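How to Identify a Plastic Part You Were Too Scared to Throw Away
by Josée Thibodeau

Every house has a gray plastic thing. It came off something, or it came with something, and it has moved with you twice. Mine lived in a box marked Orkton, a brand I don't remember owning. Set aside 14 minutes and a little pride.

1. Get it under a good light
Turn it over slowly. Note the curves, the flat strips, and anything with a collar or ridge, which usually means another piece plugged in there. 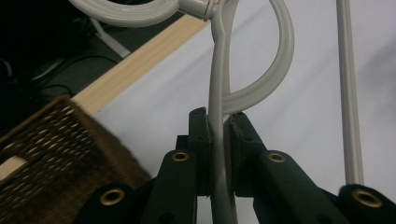

Should I wash it first?
Wait until you've looked for molded numbers and rub marks. After that, dish soap and lukewarm water are fine for most hard plastics.

2. Find the parts that do the work
Big sweeping rails are mostly there to look confident. Small features tell you more: a hooked end, a strut, a peg with a round head. Ask what each one would catch on. My neighbor Mervin said "a lawn chair," as he does for everything.

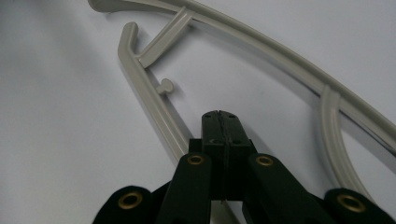
3. Trace it
Put a big sheet of plain white paper on the table and tape the corners if it slides. Keep the pencil upright as you go around the part. Mark pegs with an X and write the longest measurement next to the outline.

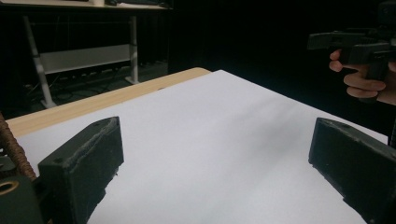
4. Take the drawing for a walk
Carry it around the house and hold it up to anything with a gap. Check the garage last, or you'll be there until dinner.

5. Label it or let it go
If you find a match, tape a note to the part. If you don't, give it until March.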